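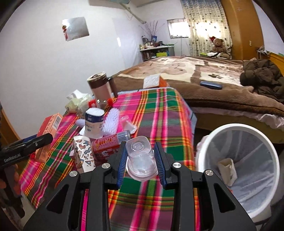 Washing a Woven Cotton Tablecloth Without Dye Transfer
Posted by Marjan Bahrami

Yarn-dyed cotton in strong colors can release loose dye for the first few washes. The method below is for a cloth of up to 685 grams dry weight. Heavier cloths need proportionally more water.

Test for bleeding
Dampen a hidden part of the hem and press a white rag against it for 10 minutes. If color shows on the rag, wash the cloth alone and use cold water only.

Prepare the cloth
Shake it out over a trash can. Scrape off dried food with the back of a spoon. Treat grease spots with a drop of dish soap and leave them until the soap has soaked in. 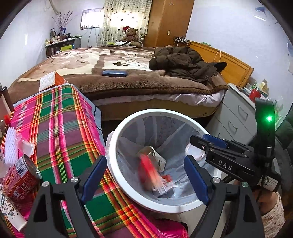 Old wax should be chilled first, then lifted off with a dull knife.

Wash
1. Fill the tub with cold water and dissolve the detergent fully before adding the cloth. Do not use bleach.
2. Run the gentle cycle with a low spin.
3. Rinse until the water is clear. If it is still tinted after the second rinse, add 200 ml of white vinegar to the third.

Dry and press
Remove the cloth as soon as the cycle ends. Wet folds left touching can mark each other. Pull the edges square by hand and hang it in shade, full width over two lines. Iron on the reverse side while slightly damp, following the direction of the warp.

Store it rolled on a tube if there is space.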